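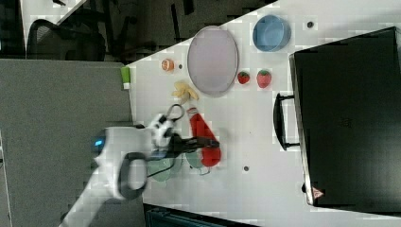
The Tovmont play food out on the white table, with the oval plate and the blue bowl.

Tovmont Play Food and Dishes, 30-piece set
Reviewed by Parisa Mohammadi

I have bought so much pretend food over the years. I ran a little home daycare for a while, then had two of my own, and at one point we had a plastic storage tub of play groceries so heavy I had to drag it across the rug. Most of it went to the thrift store last spring, and I promised myself the next set would be small and decent and I'd stop there. So this is the next set! I've had it since April and I have opinions.

I paid $39 plus tax. You can find cheaper (the Stelus bucket is always on sale and has way more in it) and you can definitely find fancier. I'd been going back and forth between this and the Santoro market basket, which is gorgeous but doesn't come with any dishes, and my kids are plate people. They want to serve you. If there's no plate they'll go get a real one out of my cabinet, and I have lost two cereal bowls that way.

First, the fruit. The banana is the star of the thing as far as my four-year-old is concerned. It's a good plain yellow, it has a proper curve, and it fits in a small hand without looking like a doll's banana. It also gets used as a phone every single day, so if you're hoping for strictly culinary play, good luck to you. The strawberries are my own favorite. There are two, one bigger and one smaller, red with green tops, and I love that they didn't just stamp out the same berry twice. My kids immediately made them a mom and a baby. I do wish there were a couple more, because with both of them wanting dessert at the same time the mom-and-baby thing turned into a custody battle by lunch.

Then there's the little orange half. Is it a peach? Is it an orange? I've looked at it a lot and I still call it something different depending on what we're making. It's got a lighter face on the inside, and it's sweet, but it's small, and it's the one piece I keep finding in my shoes. I'd have liked it a size up. If you have a baby crawling around, keep this one on a high shelf and measure it yourself before you trust anybody's age label, mine included.

Now the dishes, which is why I picked this set in the first place. The oval plate is a pale lavender gray with a slightly raised rim, and that rim earns its keep. Round fruit stays on when a preschooler is walking it across the room with her tongue sticking out in concentration. It's a nice big plate too, compared with everything else in the set, so you can really load it up. The color surprised me, I figured it would look drab, but it makes the strawberries look fantastic. The bowl is light blue with a darker blue rim and it's just a good bowl. Soup, cereal, dog food (for the stuffed dog), a hat. No complaints about the bowl.

My one gripe here is that you want more of them. One of my kids gets the plate, the other gets the bowl, and then somebody invites a bear to dinner. I ended up adding a pack of Gedham toddler saucers, and they go with everything fine, but at this price I shouldn't have to shop for extras in the first month.

A word on where you use it. We play on a plain white table and I'd recommend something like that if you have the choice, only for cleanup. Bright pieces on a light top are so easy to spot! When we had everything on the patterned rug I'd miss half of it and step on the other half. The round pieces do roll, though, so a hard smooth tabletop means you will be on your hands and knees now and then.

Cleaning is easy enough. I go over everything with a damp cloth and a drop of dish soap and let it dry on a towel. I haven't put any of it in the dishwasher. The instructions tell you not to, and for once I listened. Color has held up on ours, no peeling, no weird smell out of the box (I am picky about smell, I returned a whole tea set once over it). One of the strawberries has a scuff from being driven over by a ride-on truck and I think that's fair.

The packaging is where I get grumpy. It ships in a cardboard tray with a window, very cute on a shelf, and once you've torn it open there's nothing to put the food away in. No bag, no lid. For $39 give me a drawstring bag! I use an old shoebox. And the list of contents on the back is in tiny print with drawings so little that I gave up trying to match them to the pieces.

When I ordered, the listing had 445 reviews, and I read far too many of them at 11 at night. A lot of the low ones say the set is smaller than expected. I get it, 30 pieces sounds like a mountain and it isn't one, especially once you take out the dishes. But it's a size my kids can set out and put away by themselves, and cleanup takes us 10 minutes with whining and way less without. With the old tub it was me doing it alone after bedtime.

What do they do with it? Restaurant, mostly. Somebody takes my order, tells me they're out of whatever I asked for, and brings me a banana. We also play store, and we do color sorting, which started as my idea and got taken over. Red things on the plate, everything else in the bowl, and then an argument about whether orange counts as red. My seven-year-old claims she's too old for it and then spends an hour writing menus.

Would I buy it again? Yes, with a coupon. The fruit is cheerful and sturdy, the plate and bowl are better than what usually comes in these sets, and it's the first play food in this house that hasn't taken over a whole closet. I'm taking off a star for the missing bag and the tiny half fruit. If Tovmont ever sells an add-on pack with more strawberries and a second plate, I'll be first in line.

Four stars out of five.

Good for: kids three and up who like to serve you lunch.
Skip it if: you want a giant assortment, or you've got a little one who still puts everything in their mouth.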